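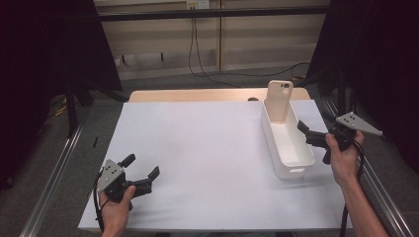 Truvovbridge Museum and Reading Room
Keeper's Diary
10/04/2021

The building remains closed to the public. Staff attended from nine until four under the arrangements agreed in the winter, with no more than three persons on the premises at any time. The front door was kept locked and deliveries were received at the yard gate.

The morning was given over to the Vasard bequest. The greater part of the parish papers has now been removed from the tea chests in which they arrived and placed in temporary folders. The condition of the papers is better than was feared when the bequest was accepted. The rate books have suffered at the spine, and two of them will require attention before they can be handled by readers, but the loose correspondence is sound and in most cases quite legible. A quantity of seed catalogues was found between the letters. These do not fall within the collecting policy, although several carry notes in the margin on the price of barley and on the state of the lower road, and it has been decided to keep those which do.

The numbering of the letters has been brought forward as far as item 175. It is estimated that the full bequest will come to about 3,000 items, and the catalogue cannot therefore be completed before the reading room opens again. The Keeper proposes that readers be offered a short handlist in the first instance. A full catalogue would follow in sections, beginning with the mill papers, for which there have already been several enquiries.

One letter deserves a note of its own. It concerns the rebuilding of the footbridge and complains at length that the stone was brought from the wrong quarry. The printed history of the town states that the stone was given free of charge by the mill. The letter speaks plainly of a bill, and of that bill remaining unpaid at the time of writing. The reference has been copied on to a slip and placed with the bridge file. No change should be made to the wall text on the upper landing until the mill accounts have been read. 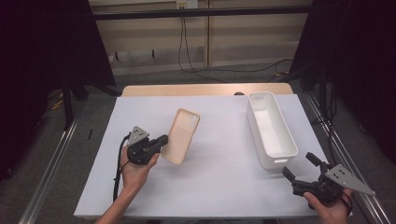 The accounts themselves are in the second chest, which was not opened today. The lid has swollen and it was thought better to leave it until the joiner can attend.

A telephone call was received from Grabner regarding the boiler. The firm is able to inspect on the morning already agreed and asks that the cellar steps be cleared beforehand. The old display stands have accordingly been moved to the coal store. The temperature in the strong room was found to be a little low at the first reading and had recovered by noon. The relative humidity stood at 40 per cent on both occasions, and no adjustment was made.

Correspondence was dealt with after luncheon. Four family history enquiries were answered in full. A fifth, concerning a burial, has been passed to the parish office, which holds the later registers. A school has asked whether visits will be possible in June. A reply was sent stating that the Museum hopes to receive small groups by that time and that a firm answer will be given as soon as one is available. The number in each party would be limited to 30, pupils and teachers together, with the upper landing used only for movement between rooms.
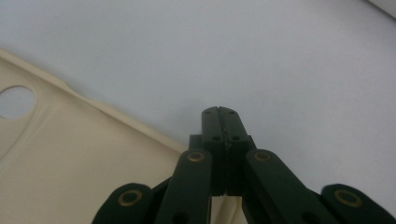

The sample papers from Oletti arrived by the afternoon post. The heavier of the two box boards is to be preferred for the rate books, being stiffer at the corners, but the lighter will serve for letters and is a good deal cheaper. An order for the lighter board may be placed at once. The heavier should wait for the new quarter's allowance.

The gutter above the east window has been leaking again. A bucket was placed beneath it and the book trolley moved to the other side of the room. The matter was reported in writing to the landlord's agent, with a copy kept in the premises file.

The window blinds on the south side were lowered at half past three. All lights were off and the alarm was set at five minutes past four. The key to the second chest is in the desk, left-hand drawer, in the brown envelope.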